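Teline twin-arm bench cell
Tillix range. Page updated 2024-05-29

Can it do chores yet? Some. Plugs are the hard one, prongs have to line up and cords go everywhere.

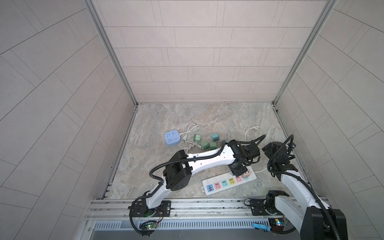

What you get
Two arms on an aluminium rail, tiled walls, marble-look floor. Cell weighs 110 kg, crate extra. Power strip and adapters not incl.

Small grippy stuff is OK. Cords still slow, wouldnt sell it as a house helper.
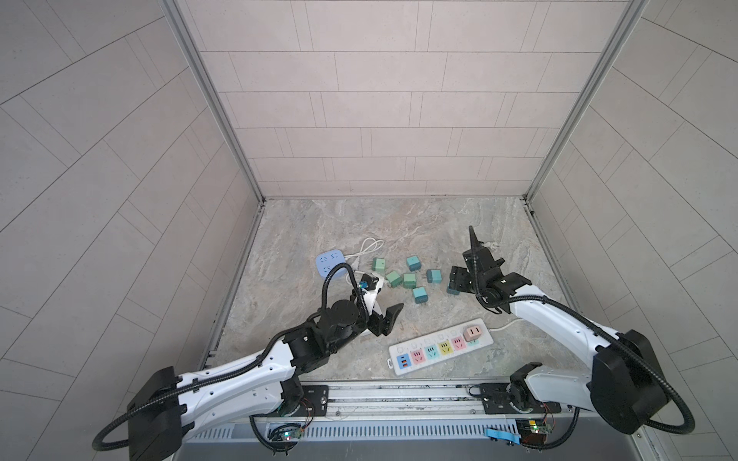
Spare finger sets ship from Kundov, allow a week. Colour choice is black or black.
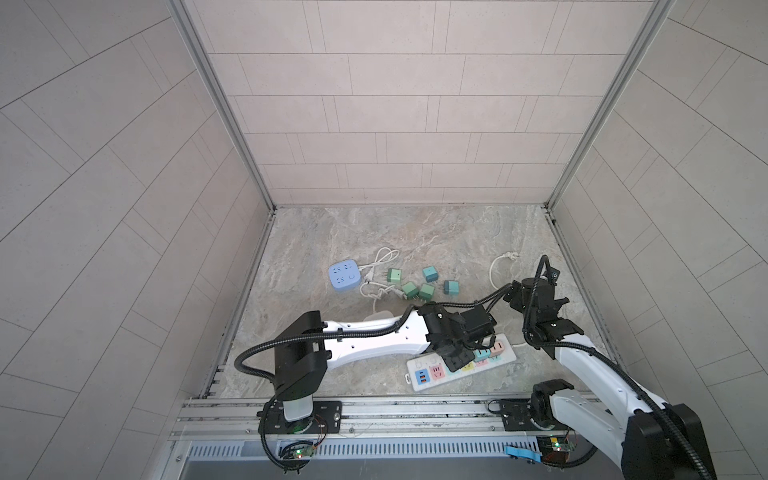

Left gripper at the power strip

Part no. 2824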